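Can I swap bananas for eggs in a snack cake, and will it still slice?

Posted in Baking Help

I bake a snack cake most weekends from an old spiral-bound book my aunt passed down, the Foley Church one with the green cover. It calls for two eggs, a cup of sugar, oil, flour, cinnamon and a little buttermilk, all in an 8-inch square pan. My niece is coming to stay in February and can't have eggs. I've read that mashed banana works, but I've also read that it turns everything to pudding. How much do I use? Do I change the baking powder? I'd love to cut it into squares she can carry in a lunch bag. Dairy is fine, nuts are fine.
cinnamon_pan

Zeston Baker
Yes, do it, it's so good! I use 4 tablespoons of mashed banana for each egg, so half a cup for your cake. Go for the ones with lots of brown freckles, they mash smooth and you can take the sugar down a bit (I drop two tablespoons and my kids have never noticed). Add an extra half teaspoon of baking powder, because eggs were doing some of the lifting before. Then bake at 350 and start checking at 28 minutes. Mine usually wants a few more after that, but ovens are all different and I would hate for you to miss it.

The pudding thing happens when people get excited and throw in a third banana. Ask me how I know! Keep it to the half cup and it slices beautifully once it's cool. Really cool, like leave the kitchen cool.

flovov
applesauce is better imo. banana tastes like banana

Yasir Chaudhry
Oh, I love this kind of cake! I've made egg-free ones for years and banana is still the one I go back to, especially with cinnamon. A few things to add to the good advice up top.

Weigh the mash if you have a scale. Half a cup can be quite different depending on how hard you pack it, and for an 8-inch pan I like 120 grams. Mash it with the buttermilk until there are hardly any lumps, then whisk in the oil, then the sugar. Dry things go in last and you stop stirring the second the flour disappears. Without eggs the crumb gets gummy fast if you keep going, and I am a natural over-stirrer, so I switch to a spatula and count to 12 strokes.

If applesauce sounds nicer (hi flovov), it's the same amount, unsweetened. The cake comes out paler and a little plainer, and I'd up the cinnamon. You can also go half and half, which gives you a softer banana flavor that most people can't quite name!

Fruit on the table, banana included:
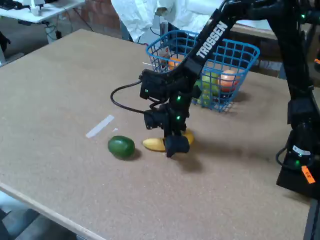
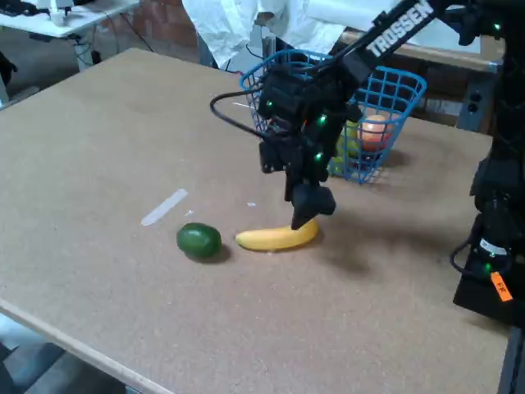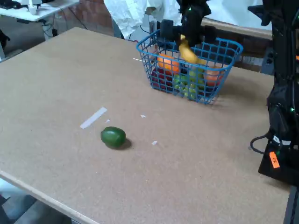
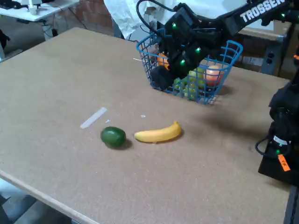
For the lunch bag squares, line the pan with parchment so it hangs over two sides, and lift the whole cake out when it's cold. I chill mine for an hour before cutting and wipe the knife between cuts. They freeze really well too, wrapped one by one, and if you pack one frozen at breakfast it's perfect by noon.

One more idea if your niece likes a crunchy top: sprinkle a spoonful of coarse sugar over the batter right before it goes in. It crackles! Do check the labels on any sprinkles or frosting you add as well. Please come back and tell us how it went, I want to hear whether she's a corner piece person or a middle piece person.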